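Edska Road Users' Forum
Minutes of the meeting held on Saturday, January 2, 2021

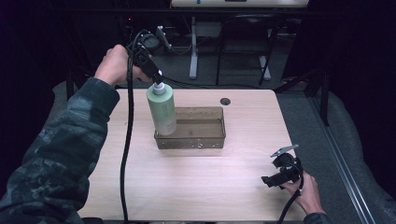 Pump-top bottle and tray on the table.

Present: Azadeh Mousavi (chair), Adelmo Lo Presti, Chiyo Fukuda, Ketsara Jitpraphai (minutes)
Apologies: Orhun Yazıcı

1. Minutes of the October meeting
Agreed as a correct record, with one change. Item 4 should read "Murkotach Lane", not "Murkotach Road".

2. Weight limit, Ostrowski Bridge
AL reported that the signed limit remains at 3000 kg pending the bearing inspection. The diversion for heavier vans adds 950 metres by way of the depot road. Two drivers had written to say that the advance sign at the northern approach is hidden by the hedge until after the last turning place. CF asked whether the limit applies to gross or actual weight. AL confirmed gross, as plated.
Action: AL to ask the highways office for the sign to be moved back to the junction.

3. Residents' parking, Murkotach Lane
Draft order circulated before the meeting. The order covers both sides from the chapel to the garage entrance. CF noted that schedule B omits the lay-by, which is shown hatched on the plan. The text takes precedence over the plan, so the lay-by would be unrestricted as drafted.
Action: CF to send a marked-up schedule to the clerk.

4. Charging points
Written report from OY taken as read. Adeo has offered 2 posts for the station car park, subject to a cable run from the existing supply. Ground works are put at about 1000 pounds and are not included in the offer. The chair asked for the maintenance terms in writing before any reply is sent. Deferred.

5. Any other business
KJ reported standing water at the Edska roundabout, nearside lane, eastbound exit. Already logged with the highways office. No further action.

Date of next meeting to be circulated by KJ.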